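Startseite | Forum | Neue Beiträge | Suche | Anmelden
Kategorie: Robotik > Imitationslernen

Handgreifer statt Teleoperation: erste Ergebnisse mit Mikrowelle
von nundiria_lab, 14.03.25

Hallo zusammen,
wir sammeln seit Januar Demos mit zwei Handgreifern, ganz ohne Roboter, und ich bin ehrlich begeistert! 200 Durchgänge an der Mikrowelle, daraus eine Policy trainiert, und bei 40 Testläufen auf dem Arm hat er die Tür nur zweimal verfehlt. Die Pose der Greifer kommt über die Markerwürfel, dazu je eine Kamera am Greifer und eine am Kopf. Rimantas Uibo hat die Auswertung geschrieben, das Projekt heißt intern Casura. 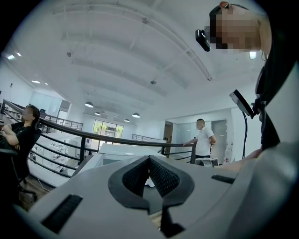
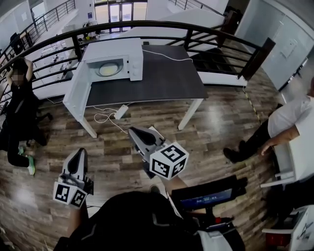 Beim Aufnehmen: erst die Sicht aus der Greiferkamera, dann die Kopfkamera mit beiden Greifern und der offenen Mikrowelle.

tsuchi_fan:
Sehr schön! Wie macht ihr das, wenn ein Würfel aus dem Blickfeld der Kopfkamera rutscht? Bei uns war dann jedes Mal die halbe Sequenz unbrauchbar.

nundiria_lab:
Kurze Lücken interpolieren wir, ab 20 Bildern fliegt der Durchgang raus. Mehrere Marker pro Würfel helfen enorm, einer ist fast immer lesbar.

Kalibrierknecht:
Ich bleibe skeptisch. Eine Mikrowelle, ein Tisch, ein Raum, das ist noch keine Generalisierung. Und das Fisheye verbiegt euch am Rand jede gerade Kante. Mit Teleoperation habt ihr wenigstens echte Gelenkwinkel.

nundiria_lab:
Beim Raum gebe ich dir recht, ein zweiter ist geplant. Beim Fisheye nicht: Der weite Blickwinkel hat uns mehr gebracht als jede Entzerrung.

tsuchi_fan:
Sehe ich auch so. Könnt ihr den Code für die Lückenprüfung hochladen?

nundiria_lab:
Klar, Rimantas räumt ihn gerade auf, den Link stelle ich dann hier rein.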